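Looking After a Bare Wood Tabletop

I love a pale wood table more than almost anything else in the house, and I get more mail about ours than about any recipe I post.
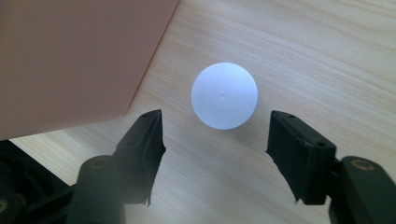

The good news is that light wood is a lot tougher than people think! You do have to get to spills fairly quickly and you do have to oil it now and then, but that's most of the job, and the oiling is fun (really, put some music on).

Everyday wiping

Warm water, one small drop of dish soap, a cotton cloth wrung out until it stops dripping. Wipe with the grain, then go over it again with a dry towel. I used the green side of a scrub sponge on mine for months and wondered why it always looked a little fuzzy. Well, that was why. Soft cloths only.

Skip the spray polishes with silicone in them. They look gorgeous for an afternoon and then the next coat of oil won't soak in where you sprayed.

White rings

A white ring is moisture sitting in the finish, and most of the time it will come out. Lay a clean dry dish towel over it and press with a warm iron, no steam, a few seconds at a time. Lift and look after every press. The first time I did this I shouted for everyone to come see, that's how fast it went.

If the ring is still there when the wood has cooled, rub in a little plain mayonnaise, leave it overnight and wipe it off in the morning. It sounds silly and I've done it twice.

Black marks

These are a different animal. Black usually means water got down into the wood itself, or a wet can sat there. Oxalic acid wood bleach from the hardware store will lighten them, but wear gloves, open a window and read the label all the way through. Try it on the underside first. You'll be bleaching a whole board and not just the spot if you want it to match.

Sanding and oiling

Every March I take everything off the table, give it a light going-over and put on fresh oil. My order goes like this:

Wipe the whole top with a barely damp cloth and let it dry. This raises the grain a bit, and you want that before you sand.

Sand by hand with 400 grit wrapped around a cork block, always with the grain. Light pressure! You're only knocking off the fuzz.

Vacuum with the brush attachment, then wipe with a dry cloth.

Put on the oil thin. I use Troltis clear hardwax oil and before that I used Fludov, which was nice too but turned our table more yellow than I wanted. A folded piece of old T-shirt works better than a brush.

Wait 18 hours with the windows cracked, then do the second coat, even thinner than the first.

Please, please lay the oily rags out flat outdoors to dry, or drop them in a metal can of water with a lid. Balled-up rags can catch fire on their own.

Crumbs in the seams

A wooden toothpick and then the vacuum. Don't use a knife. For sticky stuff (syrup, jam, whatever the kids call slime), wrap a damp cloth around the toothpick and run it along the seam a few times.

Dents

Small dents often swell right back up. Put a damp cloth over the dent, touch it with the tip of a warm iron until the cloth starts to steam, and let the wood dry overnight before you judge it. It works best on bare or oiled wood. If the fibers are cut, like from a fork, you'll get some of it back but probably not all.

Keeping it flat

Tops cup when one side dries faster than the other, so oil the underside too, at least once. Keep the table away from the heat register. I set our humidifier low in winter and the gap that used to open up at the end hasn't been back.

More on chairs next time, including the wobbly ones!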